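Guest Room Bedding: What Changed and How to Fold It

The guest rooms at Urnholm are back in use as of Aug 27, 2024, and the bedding has been sorted again. The old linen closet on the upper landing is closed until the shelves are replaced. Sheets and blankets are now kept in the rooms where they are used, with spares in the hall cabinet by the stairs.

Most of the blankets came back from storage folded too small. They had been pressed into 8 layers to fit the old shelves, and the creases in the heavier ones have not dropped out. Please use the wider fold from now on. Lay the blanket flat on the bed, bring the two long sides in to the middle, then fold the ends toward each other and close it like a book. The thick ones will not lie perfectly flat at the corners. Leave them alone, as pushing them down only moves the bulk somewhere else.

A folded blanket stays on top of the made bed during the day. Guests were asking where the extra covers were, and several had slept cold in April with a blanket in the closet next to them.

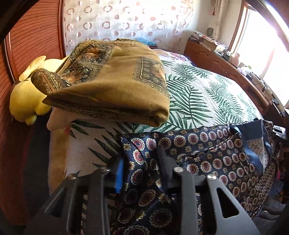

Joanne Haslam wrote in to ask whether the blankets could go at the foot of the bed instead, where they would be out of the way when someone wants to sit down or lay out clothes. She also finds the heavy ones awkward to lift from the middle of a double bed. Either place is fine. If the bed is needed for sorting clothes, put the blanket on the chair and return it when you finish.

Printed sheets go on the beds in the front rooms this season, and the plain white ones are being held back for the annex. The front rooms get strong daylight and some of the prints have started to fade. Draw the curtains when a room is empty for more than 2 nights. Prints should be washed inside out on the cool setting and dried indoors.

We have 11 single blankets that no longer match any bed. Sunita Bhatia has put them in the hall cabinet on the bottom shelf, and anyone who wants one for a sofa or a car is welcome to it. Two have worn edging that would be easy to repair. Whatever is left at the end of the month goes to the Zevusholm house, which is short of winter bedding.

Stuffed toys, clothing and other items found while stripping beds should go in the basket outside the laundry room with the room number on a slip of paper. The pillowcases are still being counted and the list will be in the next newsletter.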